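By Wanda Pettigrew and Raghavendra Hegde
Jan 29, 2022

This site uses cookies. Accept | Manage

4.2 What people keep in the drawer

We had not planned to write much on cords, but our dear, patient households in Rilton kept coming back to them! Of the 1630 keepsakes and leftovers they told us of, a good many were chargers whose gadgets were long gone.

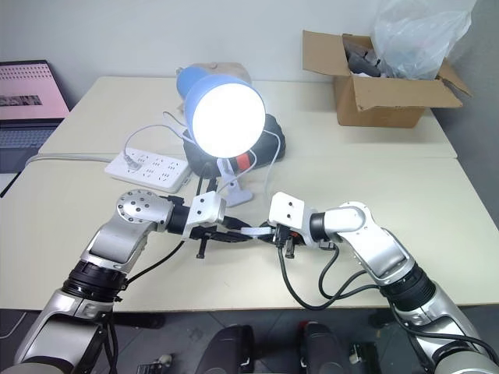 Page last changed: March 2056 rev. 7

Figure 3. Black cables in a tangle over a cream-colored table.

Guilt came up often (more than thrift, to our surprise), and so did the hope that a cord might someday fit something again.

Comments

Bernice Appiah: My mother's drawer to the letter.
Cletus Kapoor: Did you ask renters too?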